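Cable Ports and Connectors: Cleaning and Care at the Bench

Most intermittent faults in small electrical gear come from the connector. A charger that cuts out when the cord is nudged, a speaker that crackles, a tool battery that refuses to charge until it has been reseated: in each case look at the contacts before buying parts.

What to keep on hand

Wooden toothpicks, a soft nylon brush, lint-free swabs, isopropyl alcohol at 90 percent or higher, a hand bulb blower, and a flashlight. A magnifier helps with the smaller ports. Leave metal picks and sewing needles in the drawer. They bend contacts and can bridge two pins if there is still charge in the device.

Cleaning a charging port

Switch the device off and unplug it. Take out the battery if the case allows. Hold the port facing down and use the bulb blower first. Canned air works, but keep the can upright, or it will spray liquid propellant into the opening.

Packed lint is the usual problem in anything carried in a pocket. Flatten the tip of a toothpick with pliers and draw it along the wall of the port, away from the contacts. Work from the back toward the opening. Two or three passes will normally bring the lint out as a single felt-like plug. If the cord now seats deeper than it did before, the job is done and alcohol is not required.

For sticky residue, dampen a swab, press it against a paper towel, and wipe only the surfaces it can reach without force. Allow 4 minutes before reconnecting power, longer in a humid basement.

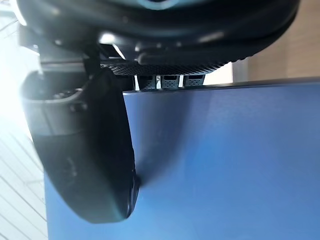

Plugs need the same attention as the ports they go into. Wipe the metal shell and the contact faces with a damp swab, then inspect them under the flashlight. Dull gray film is ordinary oxidation and wipes away. Green or white crust means moisture has been at work, and on a cheap cord replacement is the better choice. Black marks next to a pin indicate arcing — discard that cord.

Strain and storage

Pull on the plug body, never on the cord. A cord that leaves its connector at a sharp angle will fail at that point first, so route it with a gentle curve and tie it down a few inches back. Hook-and-loop ties are preferable to zip ties, which get overtightened and crush the insulation.

Coil spare cords in loops no smaller than the palm of your hand. Alternate the direction of each loop (over, then under) so the cord pays out without twisting. Label both ends. Masking tape will do for a season, but the adhesive turns gummy in a hot garage.

Unused ports on shop equipment should be capped. Rubber plugs are sold by size, and fine sawdust gets into everything that has no cover.

Contact cleaner

Spray cleaners are useful on switches and volume controls. Check the label for plastic compatibility, and do not use a lubricating type on a data connector — the film collects dust.

Revised Sunday, June 12, 2022. Thanks to Ruairi Nisbet for the note on canned air.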